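About Kostholm Seed Testing

Home / About / Who we are

Kostholm Seed Testing is an independent laboratory for agricultural, vegetable and native grass seed. We test samples sent to us by growers, seed conditioners, packers and land managers, and we report the results. We do not sell seed, treat seed or act as an agent for anyone who does.

The laboratory is owned by the people who work in it. Ownership shares are held by five of the staff, and no seed company holds an interest in the business.

What we test

Germination. A working sample is drawn from the pure seed fraction and planted in replicates on the substrate specified for the species: blotters, rolled towels, sand or a peat-based mix. Counts are made on the days given in the rules for that species. Seedlings are classed as normal or abnormal, and the remaining seeds as hard, dormant, fresh ungerminated or dead. The report shows each class separately where the rules ask for it.

Purity. The working sample is separated by hand into pure seed, other crop seed, weed seed and inert matter. Each fraction is weighed and reported as a percentage by weight. Chaffy grasses are put through a blower first, with the setting checked against a calibration sample at the start of the shift.

Noxious weed examination. This is run on a larger portion than the purity test. The list of species searched for depends on the state where the seed will be sold, so please name the state on the submission form. If no state is given we examine for the list that applies at the sender's address.

Moisture. Oven method for most species. Oily seeds and seeds larger than a pea are handled differently; ask before sending. Moisture samples have to arrive in a sealed, moisture-proof container filled close to the top. We will run a sample that comes in a paper envelope if asked, but the report will carry a remark.

Tetrazolium. A chemical viability test that takes one to two days for most species. It gives an estimate of live seed, including dormant seed, and for that reason it can read higher than a germination test on the same lot. It is useful for a shipping decision. It does not replace a germination test on a label in most states.

Vigor. Cold test for corn, accelerated aging for soybeans, and a cool germination test for cotton. Other crops by arrangement.

How the laboratory is run

Samples are logged in on the day they are received. The sample number stays with the material through every bench and is the only identifier the analysts see; the sender's name, the lot number and the claimed germination are held in the office system until the report is drafted. We introduced this in the second year after a client asked how an analyst could be expected to ignore a figure written on the bag. It was a fair question.

Replicates are compared against the tolerance tables before any result leaves the bench. A germination test whose replicates fall outside tolerance is repeated at no charge, and the repeat is planted by a different analyst. The client is told that a repeat is under way. On a slow species this can add four weeks, and we will not issue a preliminary figure in the meantime.

Germinators are mapped with temperature loggers twice a year, once in August and once in the winter. Daily temperatures are recorded at 7:30 in the morning and again before closing. Balances are checked with reference weights each morning. All of these records are kept for the same period as the test reports and can be inspected on request.

The seed herbarium

Identification depends on having something to compare against. Our reference collection holds 1,181 accessions of crop and weed seed, stored in stoppered vials in shallow drawers, arranged by family and then by genus. Each vial carries the accession number, the collector and the place of collection. Where we could get them, we keep several accessions of the same species from different regions, because seed coat color and surface texture vary more than the keys suggest. The sedges are still thin, and we would be glad of material from anyone who has verified specimens to spare.

The collection was begun by Định Bùi before the laboratory opened, and the oldest vials are his. Visitors from extension offices and other laboratories may use it by appointment. Vials do not leave the room.

Staff

Định Bùi, laboratory director. Trained as an agronomist and worked in seed certification before founding Kostholm. Signs all reports on certified lots. Continues to take a share of the purity work on native grasses.

Firouzeh Sharifi, senior analyst, germination. Responsible for the germinators, substrates and dormancy-breaking procedures. Answers most of the questions we receive about prechill and light requirements.

Kirsty Rennie, senior analyst, purity and noxious weeds. Looks after the herbarium and teaches the identification part of our short course.

Mỹ Lương, analyst, tetrazolium and vigor. Joined from a vegetable seed company, where she ran the in-house viability bench.

Tươi Võ, sample reception and records. The first person to contact about forms, shipping, invoices or a sample that seems to have gone missing.

Training

We run a short course for people who draw samples in warehouses and conditioning plants. It covers probe selection, sampling intensity for bagged and bulk lots, compositing, dividing and sealing. A large part of the disagreement between two tests on one lot comes from sampling, and no amount of care at our end will fix a submitted sample taken from the top of one bag. The course takes one day and includes practice on bins of mixed seed. There is a written handout, which can be requested without attending.

A longer program for trainee analysts is offered when bench space allows. Trainees work alongside a senior analyst and process 200 check samples before they are permitted to report a result under supervision.

Work with other laboratories

Kostholm takes part in a referee program with Ulell and Stistevau, two laboratories working on similar crops. Portions of a common sample are sent to each participant, tested independently, and compared. When our figure is the outlier we look for the cause and write it up. The write-ups are sent to the other participants and are available to clients — they are dull reading, but they show where the difficult species are. Recent ones deal with dormancy in switchgrass and with the evaluation of cracked cotyledons in snap beans.

Retention of samples

The remainder of each submitted sample is kept in the storeroom under cool, dry conditions for the period required by the state of sale. If a result is disputed, the retained portion is the material that will be retested. Clients who want it returned at the end of the period should mark the box on the form. Unclaimed samples are destroyed; treated seed goes out through a licensed disposal contractor.

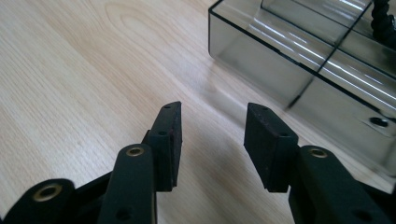

Contact and sample delivery

Samples may be mailed or left at the reception window until 4:30 p.m. Enclose one completed form per sample, inside the outer package but outside the seed container. For lots with a shipping deadline, write to Tươi Võ before sending, stating the species, the tests needed and the date the report is due. Payment terms are 30 days from the date of the report.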